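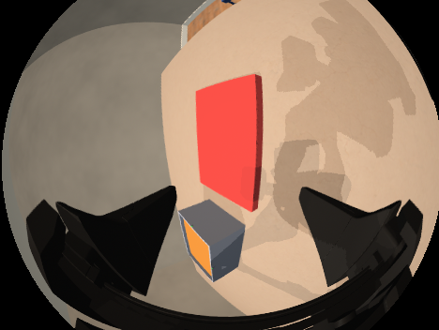 Gripper view in Skedix, fingers open on either side of the gray block, with the red slab just past it.

Skedix Desk License Review: Try the Arm Before You Buy the Arm

Posted 17 September 2020
Filed under: Software, Small Shop Automation

I have wanted a robot arm for our shop for longer than I care to admit. We pack and sort small parts here in Cornlow, and there is one bench in particular where the work is the same all day long: pick up a block, turn it, set it in a tray, pick up the next one. Every winter I get out the catalogs, make a pot of coffee, add up the numbers and put the catalogs away again. This year I did something different and spent the money on software first, and I'm so glad I did that I want to tell you about it at some length (bear with me, I do go on).

Skedix is a simulator. You choose an arm and a gripper from its library, put them on a virtual table, drop some objects in front of them and see how your job would go. There are bigger and fancier packages out there, and I looked at a couple of them, but they seemed to be written for people with an engineering department. Skedix is written for people with a bench.

What it costs

The desk license was $3,567 for us, one seat, paid once. I know! I swallowed hard too. But put that next to the price of an arm, a gripper, a stand, a guard and somebody's time to set it all up, and it starts to look like a sensible first line in the budget. You also get 16 months of updates with it, and after that the program keeps working but the library of grippers stays as it was. I would have liked a cheaper short-term license for folks who only want to plan one purchase and be done. I wrote and asked, and got a very kind letter back saying no.

Do leave some room for a computer. Our office machine ran it, in the sense that a bicycle will get you to the coast. We ended up moving the whole thing to a newer desktop with 16 gigabytes of memory and it has been happy there ever since.

Setting it up

The installer gave me no trouble. The first lesson has you put a table in a room and a block on the table, and I had that done before lunch. The second lesson, where you attach the gripper to the arm, took me the rest of the day and part of the evening, mostly on account of a setting called "tool offset" that the manual mentions once, in a footnote. If you buy this, look up tool offset before you do anything else and write it on a sticky note.

I measured our real bench with a tape and made the table in Skedix to match. Then I started with simple shapes, a red slab and a gray block with an orange side, before going anywhere near our own parts. Having a bright color on one side of a block is a great help when you are trying to work out which way it is facing, and I've kept that habit with everything I've added since.

What I learned from it

The gripper's own view turned out to be the part I use most. I had expected to sit back and watch the arm from across the room like a movie, and you can do that, but it's the close view that gets you thinking about the purchase. You notice right away when the block sits much nearer to one finger than the other, and then you start asking the useful questions. How wide do these fingers need to open? How close to the edge of the table can I let a part sit? Do I need a fixture to line things up, and did I budget for one? (I had not. There's a line for it now.)

Shadows are drawn in too, and they spread over a good piece of the tabletop. I thought of that as decoration until I began pricing camera kits, and then I went and took a long look at the lamps over our bench. Lighting has gone on the list as its own item.

The biggest saving so far is the gripper. I had my heart set on the Mockus wide model, which is a lovely thing and priced like one. After trying it in Skedix with our own part sizes, I moved down to the smaller Mockus, and the difference in the two quotes was 40 percent. I can't promise the real one will behave just as the drawn one does, and I won't pretend to know until it's bolted down.

What I didn't care for

Saving is slow. The undo button goes back one step and then gives up on you. The budget sheet that comes with it, where you can list your equipment and print a total, has no place for shipping or sales tax, so I went back to my own spreadsheet after an afternoon of muttering. And the help line is run through the dealer, which in our case is Brulance. They are friendly people and they know arms very well, but for questions about the software they mostly passed my message along and I waited.

Who should buy it

If you already know just which arm you want and have seen it do your kind of work, keep your money. If you're like me, with a job in mind and a stack of catalogs and a real fear of buying the wrong thing, I think it's worth it, especially if 2 or more benches might get an arm someday and you can spread the cost across them.

Our order goes in this November, arm and smaller gripper and fixture and lamps all together. I'll post the final bill once I have it.

Rating: 4 out of 5. I took one off for the undo button.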